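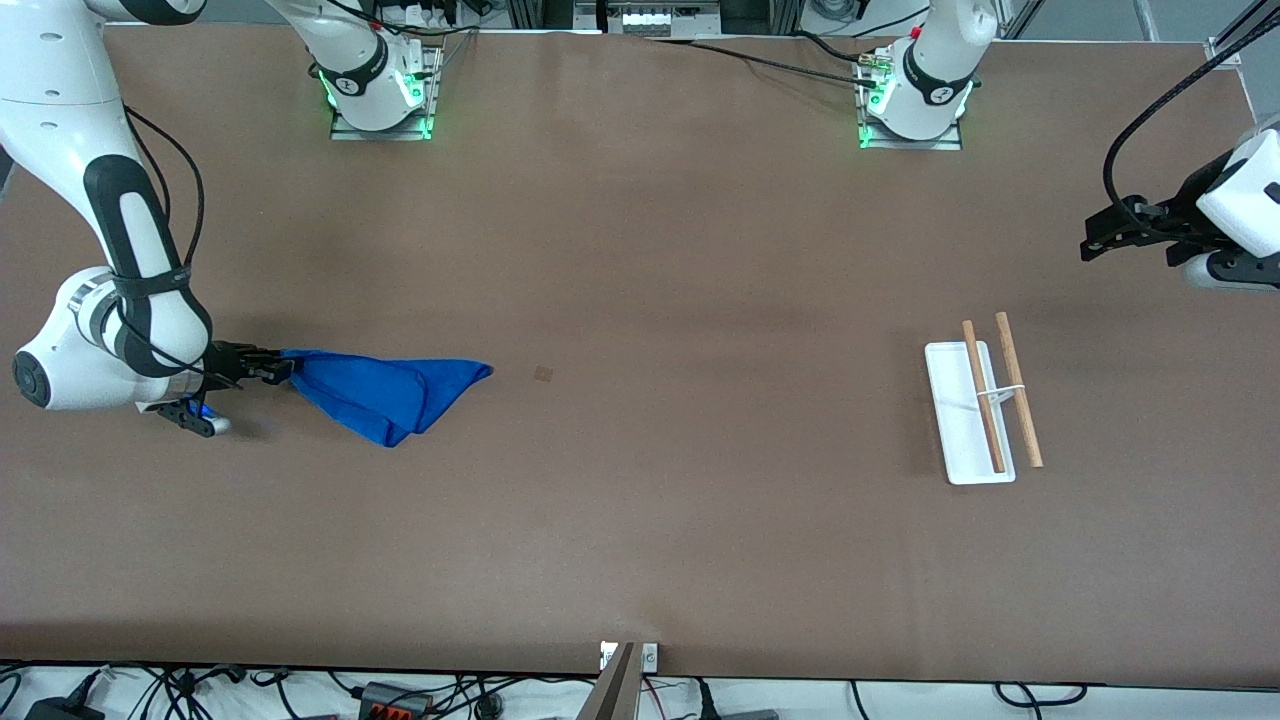
Valentin Ammann wrote in to say that I had the Durkirmont bus wrong, and that it stops at the quarry road on the way up but not on the way back. He's right. I walked down from the top stop last week to check and there is no pole on the return side.

So, a corrected version of the route I posted in April. Take the 40 from Merstead and get off at the quarry road. Go through the gate and keep the wall on your left until the path splits. The left branch goes to Turier and is the better one after rain. The right branch is shorter but crosses the stream twice, and the second crossing has lost its plank.

From Turier it is 7 miles to Kamel by the old rail bed. The surface is cinder for the first half and then grass. There's one bad stretch where the bank has slid and you have to go down into the field and climb back up. I had a stick and was glad of it.

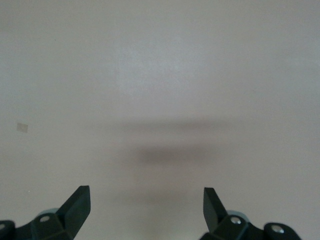
*Soft shadow on a pale surface.*

I ate lunch on the bridge at Kamel. The store there now closes at 2, so buy water before you sit down. I didn't, and had to ask at a house.

Getting home is the part I got wrong before. Stay on the main road past the church and wait at the shelter, where the 137 comes through on its way to Merstead. It doesn't run late. Emiliano Herrera says there is also a footpath from the church straight to the Merstead reservoir, but I looked for it and found only a locked gate and a lot of nettles. If you know where it starts, leave a comment.

I've taken the old directions down. Next time I want to try the whole thing from the Kamel end and see if the climb is easier that way around.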